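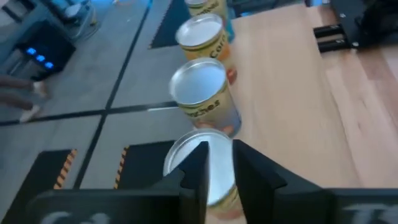 Is the Jellix swab kit good enough for a small frog survey? For a first look at a few ponds it will do, but I wouldn't build a paper on it.

Jellix sells the kit to field biologists who want to test amphibian skin for chytrid without waiting on a university lab. The box promises 100 swabs. You get 100 tubes and 80 swabs, plus a note saying that the rest ship separately. Mine came in October, well after the frogs had gone quiet.

The swabs are fine. Thin tips, stiff handles, easy to roll along a hind leg. The tube labels are another story: pencil rubs off and marker smears once your gloves are damp. Marit Nyberg and I relabeled a whole night's work on the hood of her car.

Then there's the claim of "lab-grade sensitivity." Compared with what? The leaflet cites 3,216 samples and doesn't name the species, the season or the lab that checked them. I split a batch with Joar Amundsen, who runs his through regular PCR, and we disagreed on several animals with light infections — exactly the ones I care about. Heavy infections matched.

The Vuda kit costs more and comes with printed barcodes and a real methods sheet. I'd pay the difference. If you already own the Jellix one, use the swabs, buy better tubes and send everything to a lab.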